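Can a robot do my chores yet? Shop-floor edition

Why I picked this

I started this project wanting a robot to sort my laundry. Then I read up on it for a week and got a lot more modest! My question for the Stevens report became: can two arms sort small electronic parts into bins as well as a bored student (me) can?

What the job looks like

Parts go in a steel tray, bins go around it, and everything has to end up with its own kind.

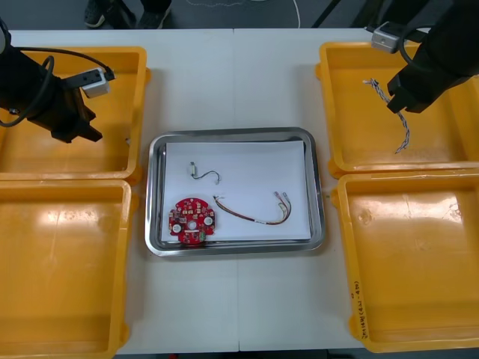
Cables are the worst part by far. A circuit board keeps its shape, but a wire harness flops into a new one every time you touch it, and the Trenov planner I used likes things to stay put. I ran 154 picks in April, and around 400 more by hand so I'd have something to compare with. By hand I needed 6 seconds a part. The arms needed a lot longer – long enough to eat a sandwich.

Shiny plastic was my other headache. Glare confuses depth cameras, so a plain yellow bin is harder than you'd think.
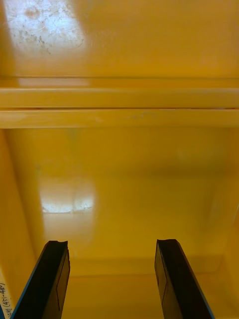
So, yet?

For boards, almost. For cables and my socks, no.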